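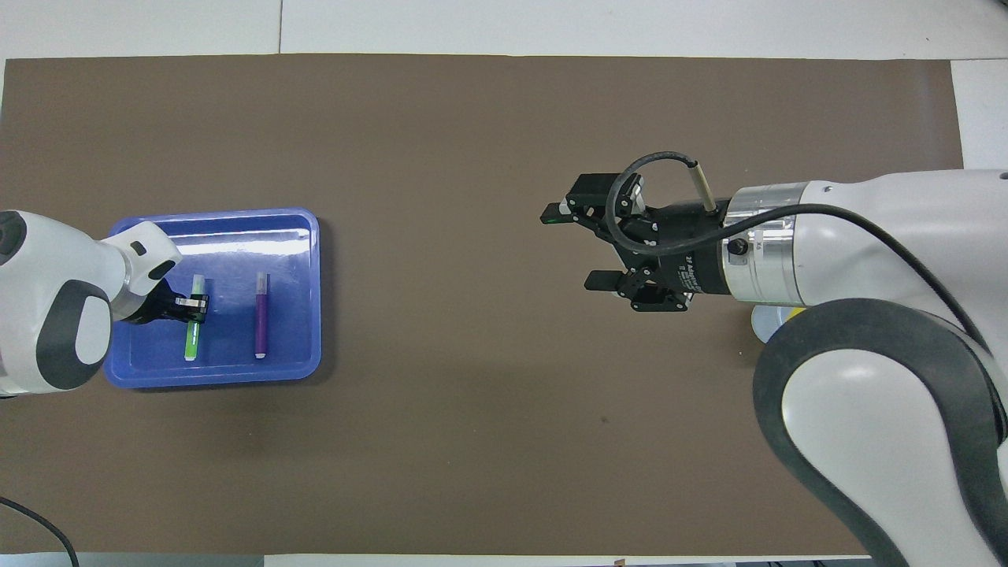 Two arms on the packing bench

I've been at Riltulen going on six years, mostly on the bench where we make up the art and stationery sets. Since March the end bench has had a pair of robot arms on it, and people keep asking me what that's like, so I'm writing it down once.

The job they're learning is dull. Markers go in a tray, the tray goes in a box, the box goes on the trolley. One of us can do 196 trays on a decent shift. The arms are nowhere near that yet. They're set up to face each other across a brown mat, and if a marker ends up at a bad angle the arm can take three goes at it while you stand there wanting to reach in. You're not allowed to reach in.

What's changed for us is mostly the standing around. Vratislav Trnka used to run the bench beside mine and he's now down as a cell operator, with two weeks of training and a bit more an hour. He keeps the trays and markers coming, clears the faults and fills in a sheet at the end of the shift. He says his wrists are better and the days are longer. I filled in for him for a week and I'd say the same. You can't get into a rhythm when the machine sets the pace, and you can't really chat either, as you're listening for the beep.

Nobody has lost a job so far. Two casuals finished up in winter and weren't replaced, and management says that was the order book. Maybe so. The Plurus contract did drop off at the same time.

The roster is the part I'd complain about. The arms need a person at the start and end of every run, so our tea breaks got staggered and I now have mine with the dispatch blokes. They're fine, but they talk about utes the whole time.

We've got a meeting coming up about a second pair for the Urunar line. I've put my name down for the training. I'm 53 and I'd sooner know how the thing works than not.

November 9, 2019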